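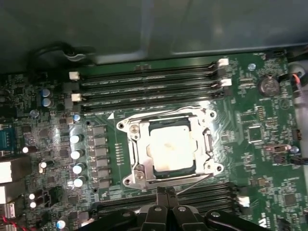

Sivness 行贿案一审判决:常见问题

Leldale 地区法院周三对 Sivness 董事长 Orlando Usuga 等三人作出一审判决。宣判之后,我们收到不少读者来信,有员工、供应商,也有持有公司股票的人。现把问得较多的问题整理如下。回答依据公开宣读的判决内容、庭审记录和当事各方的公开声明。案件尚未终审,后续有变化时本页会更新。

一、判决内容

法院判了什么?

Orlando Usuga 犯行贿罪和侵占公司资金罪,合并执行有期徒刑四年。前采购署署长 Hernán Marulanda 犯受贿罪,判处有期徒刑三年六个月,并追缴所收款项。Sivness 原财务主管 Rocío Tello 犯协助行贿罪,判处有期徒刑两年,缓刑三年。

检方最初为三人求刑多少?

检方为 Usuga 求刑七年,为 Marulanda 求刑六年,为 Tello 求刑两年六个月。检方在宣判后表示,对 Usuga 的量刑偏轻,正在研究是否抗诉。

Usuga 被认定有罪的行为具体是什么?

法院认定,Usuga 批准公司向一家名为 Prerndale 的咨询公司付款,其中一部分随后转到了 Marulanda 亲属控制的账户。判决书确认的付款共有39笔。作为回报,Marulanda 在采购署任内修改了一份设备供应合同的评标标准,使 Sivness 在 Chambi 的工厂得到该合同。

侵占公司资金的部分,是指这些付款出自公司账目。法院认为,公司为并不存在的咨询服务付费,损害了公司和其他股东的利益,因此单独构成犯罪。

为什么有的指控没有成立?

起诉书还指控 Usuga 向境外转移财产,并在议会听证会上作虚假陈述。关于转移财产,合议庭认为检方提交的银行记录只能证明资金出境,证明不了他有隐匿的意图。关于听证会,合议庭认为他当时的回答含糊,但够不上法律所说的虚假陈述。这两项均宣告无罪。

判决书在哪里可以看到?

审判长 Nabila Tambunan 当庭宣读的是摘要,用时近两个小时。判决书全文有200页,目前只送达了控辩双方。按照该院的惯例,去除个人信息后的版本会放到法院的裁判文书目录里,到时任何人都可以查阅,不需要说明理由。法院没有公布具体的上网时间。

二、案件经过

案子是怎么开始的?

最早的线索来自采购署内部的一次例行审计。审计人员发现,上述合同的评标标准在截止投标前两天改过一次,修改记录上没有写明理由。审计报告移交检察机关后,检方查封了 Prerndale 的账册,又从账册查到了 Sivness。

Prerndale 是一家什么公司?

从工商登记看,Prerndale 从事市场调研和商务咨询。庭审中有两名前雇员出庭作证,说公司没有固定的调研人员,给 Sivness 的几份报告由公开资料拼成。辩方认为这些报告虽然质量不高,但确实交付了,付款有合同依据。合议庭没有采纳,理由是报告的价格远远超过同类服务的市场水平,而且有几笔款项在报告提交之前就已付清,合同里却没有预付条款。

Prerndale 本身没有在这个案件中被起诉。检方说,对该公司及其负责人的调查是另案处理,进展没有公开。

Usuga 本人怎么说?

他从侦查阶段起就否认有罪。他在庭上的说法是,付款由下属按流程报批,他每天签字的文件很多,不了解 Prerndale 的股东情况,也没有要求任何官员提供帮助。最后陈述时,他说自己对公司管理上的疏忽负有责任,但不承认行贿。

法院为什么不相信他不知情?

判决摘要提到三类证据。一是财务部门的邮件,其中两封直接请示他是否继续向 Prerndale 付款,他作了回复。二是他与 Marulanda 见面的记录,其中一次见面之后的第二个工作日,公司付出了一笔款。三是 Tello 的证言。合议庭认为,单看其中任何一类都不足以定罪,合在一起可以排除合理怀疑。

Rocío Tello 为什么判得比较轻?

她在侦查阶段交代了付款安排,交出了自己保存的审批单,并在庭上接受了辩方两天的交叉询问。法院认定她处于从属地位,本人也没有从中得到好处。缓刑期间她不得担任上市公司的董事或高级管理人员。

辩方曾主张她为了减刑而夸大 Usuga 的作用。合议庭的意见是,她的证言在主要情节上与书面材料吻合,少数对不上的地方涉及时间先后,不影响整体可信程度。

庭审一共用了多久?

从第一次开庭到宣判历时十个月。中间有一次较长的休庭,原因是辩方申请对电子邮件的来源作技术鉴定。鉴定结论是邮件没有被改动过的痕迹,双方对结论都没有再提异议。

三、上诉与服刑

三个人会上诉吗?

Usuga 的律师在法院门口表示一定会上诉,重点是“对价关系”,也就是付款与合同之间是否真有交换。Marulanda 的律师说要先读完判决书再作决定。Tello 的律师没有回应提问。

上诉期限有多长?

自判决书送达之日起十四天。期限内被告人和检方都可以提出。只要有一方提出,案件就会移送上级法院。逾期没有提出的部分即告生效。

上诉期间 Usuga 会被关押吗?

会。他在侦查后期已经被羁押,法院在宣判时决定继续羁押。已经羁押的时间可以折抵刑期,一天抵一天。辩方可以申请取保,由上级法院决定。此前他两次提出申请,都被驳回,理由是他与多名证人仍有上下级关系。

Marulanda 在庭审期间处于取保状态,宣判后被当庭收押。

二审会重新审理全部事实吗?

二审法院可以审查事实认定,也可以审查法律适用和量刑,但一般围绕上诉理由进行。证人是否重新出庭由合议庭决定。如果只有被告人上诉而检方没有抗诉,二审不能加重刑罚。检方一旦抗诉,这条限制就不适用了,所以双方都在留意对方的动作。

两项无罪的指控会不会被推翻?

有可能,前提是检方就这两项提出抗诉。检方宣判后只谈到了量刑,没有提无罪部分。

四年刑期能不能改为缓刑?

按现行法律,缓刑只适用于三年以下有期徒刑。只要二审维持四年,就没有适用缓刑的余地。若二审推翻其中一项罪名并把刑期降到三年以下,法院可以考虑缓刑。当地企业界人士的案件中出现过这样的改判,舆论对此一向有争议。

会不会有特赦?

特赦只能在判决生效之后讨论。政府发言人被问到时说,案件还在司法程序当中,不予评论。

四、公司的情况

Usuga 现在还是董事长吗?

名义上还是。他在被羁押后停止履职,但没有辞去职务。公司章程规定,董事因故意犯罪受到有罪判决并且判决生效的,自动丧失资格。一审判决尚未生效,所以这一条暂时没有触发。董事会也可以提前召开股东大会罢免他,到目前为止没有公布这样的计划。

现在由谁管理公司?

由 Tala Abou Jaoude 代行最高管理职责。她之前主管生产,在公司工作了十九年。宣判当天下午,她向全体员工发出一封内部信,说日常经营照常进行,已签的订单按期交付,公司不会对判决本身发表意见。

代理负责人能作哪些决定?

她可以批准年度预算以内的开支和一般人事任免。超过限额的投资、并购和出售资产须经董事会表决。过去这类事项在提交表决之前,都由 Usuga 先点头。他羁押期间,董事会搁置了两个项目,一个是 Chambi 工厂的扩建,另一个是收购一家零部件供应商。公司没有说明项目何时恢复讨论。

Sivness 公司本身会受处罚吗?

这次起诉的是个人,公司不是被告。不过采购署可以另行启动行政程序,把公司列入限制投标名单。采购署的规定里,限制期最短六个月,最长两年。该署表示会等判决生效后再作处理。

涉案的合同还有效吗?

合同目前仍在履行。采购署聘请的外部律师正在评估能否撤销以及撤销的后果。设备大部分已经交付使用,全部退回的可能性不大,比较常见的做法是重新核定价格,由供应商退还差额。落选的两家投标企业都已致函采购署,保留索赔的权利。

工厂会不会裁员?

Sivness 共有3000名员工,一半以上在 Chambi。公司说没有裁员计划。工会方面的说法稍有不同,说今年夏天以后到期的短期合同都没有续签,工会已经要求公司书面说明。公司对此的答复是,短期合同数量随订单增减,与案件无关。

员工的退休金会受影响吗?

不会。退休金由独立账户管理,与公司资产分开。账户持有的 Sivness 股票比例很低,股价变动的影响有限。员工可以在人事部门查询个人账户的余额。

供应商的货款会不会拖延?

公司说付款周期没有变化。我们联系过的几家供应商中,有一家说九月份的货款晚到了八天,其余的说按时收到。与 Prerndale 有往来的供应商如果收到检察机关的协查通知,应当直接按通知办理,不必经过 Sivness。

五、股东与投资者

股价有什么反应?

宣判当天上午股票停牌,下午一点恢复交易,收盘时跌了百分之二点四。第二天收复了一半跌幅。几位分析师的看法是,有罪判决在市场预料之中,意外的是转移财产一项被判无罪。

小股东可以要求赔偿吗?

可以。侵占公司资金的受害者首先是公司,所以通常由公司向 Usuga 追偿。如果公司不行动,连续持股六个月以上、合计持股达到百分之一的股东可以代表公司起诉。赔偿款归公司所有,不会直接发给起诉的股东。

另一种做法是以公司年报披露不实为由提起诉讼,由股东本人获得赔偿。这种诉讼要证明年报中的错误与本人的损失之间有因果关系,难度比较大。已有一家律师事务所在征集委托人,是否参加请自行判断,签字之前看清费用条款。

现在起诉是不是太早?

时效从知道或者应当知道权利受到侵害时起算,为期三年。多数人会等二审结束,那时事实认定比较稳定。如果担心时效,可以先向公司发出书面的追偿请求,请求送达后时效中断。

下一次股东大会什么时候开?

公司公告说,临时股东大会定在十二月,议程包括补选两名独立董事和修改内部审计制度。罢免董事长不在目前的议程上。持股达到百分之三的股东可以在会议召开十天之前提出临时提案。

年报会重新编制吗?

审计机构正在核对与 Prerndale 有关的账目。如果认为金额重大,公司需要对以前年度的数字作出更正。公司预计在下一份季度报告里公布结果。

六、采购署与政府方面

Marulanda 是什么时候离开采购署的?

审计报告移交之后,他先请病假,两个月后辞职。他任职五年,任内签署的其他合同也在复查之列。

复查到什么程度了?

采购署说已经完成对大额合同的初步检查,有三份需要进一步核实,没有公布合同名称和供应商。复查结果会提交议会的财政事务小组。

采购制度改了没有?

改了一部分。评标标准在招标公告发布后不得再作修改,确需修改的,必须撤回公告重新招标。评审人员名单在开标之前保密,开标后公开。另一项建议是设立独立的申诉机构,目前还在征求意见,反对的人主要担心申诉会拖慢采购进度。

还有其他官员被调查吗?

检方在结案陈词中提到“采购署一名中层人员”协助修改了文件,但没有点名,也没有起诉此人。我们就此询问过检方,得到的答复是不便透露。

七、旁听与查阅

二审可以旁听吗?

原则上公开审理,任何成年人都可以旁听。一审在 Leldale 地区法院601法庭进行,座位不多,宣判当天采取抽签入场。二审在上级法院的法庭进行,是否抽签要看申请人数,法院会在开庭前一周公布。

旁听需要带什么?

带有效身份证件。进入法庭之前要过安检,手机须关机,录音录像设备要寄存。可以带纸笔记录。开庭期间不得进出,休庭时可以离开,离开后座位不予保留。

庭审有没有直播?

一审没有直播。法院在宣判时允许媒体在开庭前拍摄三分钟,之后摄影记者离场。二审是否直播由审判长决定,辩方在一审时曾反对直播,预计态度不会改变。

能不能查阅案卷?

普通公众只能查阅公开的裁判文书。能够证明与案件有利害关系的人,例如准备提起民事诉讼的股东,可以向法院书面申请查阅部分证据材料。申请书要写明查阅的范围和用途,并附上持股证明。法院一般在二十天内答复。被拒绝的可以申请复议一次。

八、关于本页

你们为什么写“一审判决有罪”,而不直接写“罪犯”?

判决生效之前,我们在报道中都用“一审认定”或“一审判决”这样的说法。当事人上诉期间,他们在法律上还没有被最终定罪。

有些人名为什么没有写出来?

证人中的普通职员,以及没有被起诉的人,我们不公布姓名。Marulanda 的亲属也按同样的原则处理。

发现错误怎么办?

请写信给编辑部,注明是哪一节的哪个问题,有书面材料的请一并附上。更正会在原来的位置作出,并在回答末尾注明改动之处。

我是 Sivness 的员工,想提供情况,会不会暴露身份?

请不要使用公司的邮箱或公司的网络与我们联系。来信可以不署名,但请留下一种能够联系到您的方式,以便我们核实。未经您同意,我们不会引用您的原话,也不会把来信转给公司。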